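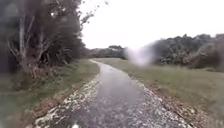
The park path at Flovham: wet asphalt, gravel on both sides, leaves off to the right.

Wondstead would like to rent us a path-sweeping robot for 903 dollars a month. The brochure promises a 30-minute charge and "total leaf confidence," a feeling I have never had or missed.

I don't mind the machine. I mind the fine print. It wants dry pavement and a clean edge, which in Flovham rules out most of April. Ivalgate signed up for 3 months and got a lovely app. A rake at Hughes Hardware costs less and needs no password. Let Wondstead come back with a robot that likes rain, and I'll read the brochure again.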